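We use cookies to remember that you have already seen this notice. Accept / Manage

About Somero

Reading time: 2 min

Somero sorts other people's pantries, and once the pantry is done, usually the drawer next to it that we were asked to ignore. We started in Vimdale with 2 folding tables and a label maker that only printed in capitals, so our early clients have shelves that shout at them. We have since bought a quieter one.

The company was set up by Torbjørn Dalen, who spent 13 years in warehouse planning and came home every evening to a kitchen where the tea lived behind the flour. He still visits every new client first. He will open your cupboards and say nothing for a while, and people find this harder than the invoice.

Our method is baskets and a tray. Everything comes off the shelf and onto the tray, a little at a time, and from the tray it goes into a basket or back out of the kitchen for good. We like two baskets in different colors, so that a tired person can put groceries away without reading anything.

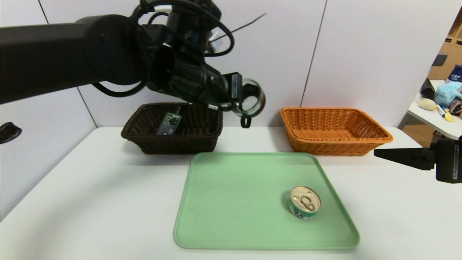
The green tray, a can with a pull-tab lid, and the two wicker baskets, dark brown and orange.

What goes in which basket is up to you. We have seen households split theirs by meal, by height, and in one memorable case by which side of the family had given it to them. The Wróbel apartment keeps everything for breakfast in one basket and everything for regret in the other, and it works better than most of our own suggestions. We do ask that you pick a rule and keep it until at least April. 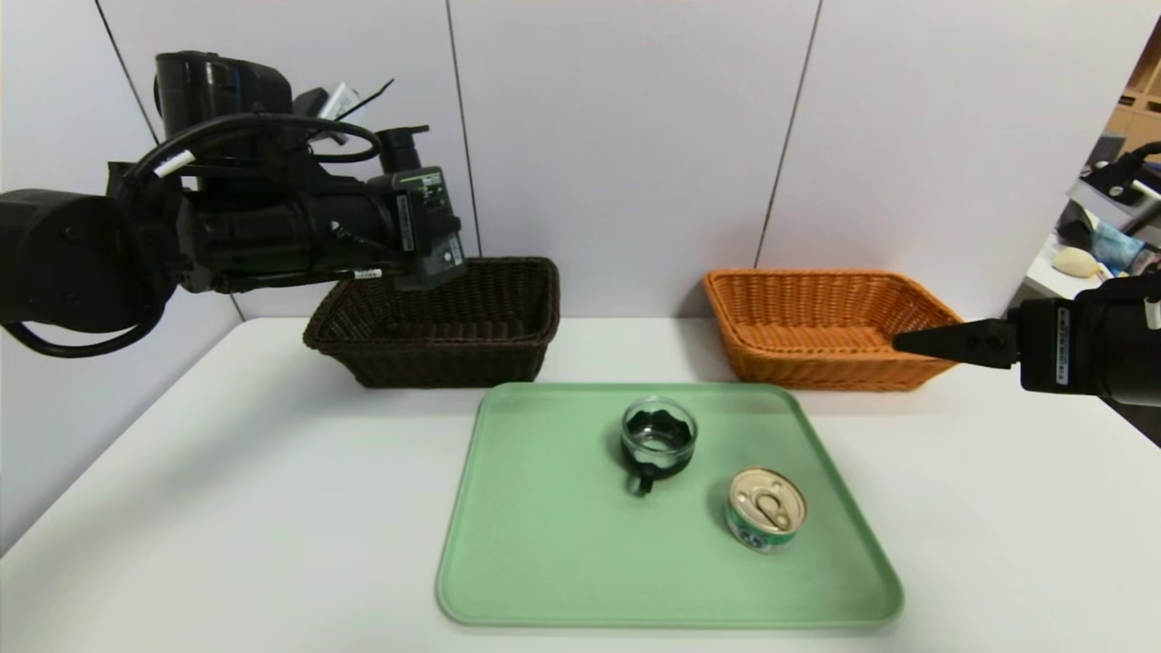
Cups are where a tidy plan goes to suffer. A can is a can, but a cup with a handle or a holder takes up twice the room it seems to need, won't stack with its neighbors, and has usually been a present. Our house rule is that anything you drink from gets its own turn on the tray, and you have to say out loud when you last used it. "At Christmas" is accepted once per household.

We now work in almost 20 kitchens a month, plus the staff room at Skalterer, which we count separately for reasons anyone who has shared an office fridge will understand. A first visit takes an afternoon. Please don't clean up before we come – we can tell, and it only means we have to ask where you put everything.

Page last updated 26 May 2023

Get our newsletter, Shelf Notes, in your inbox. Unsubscribe any time.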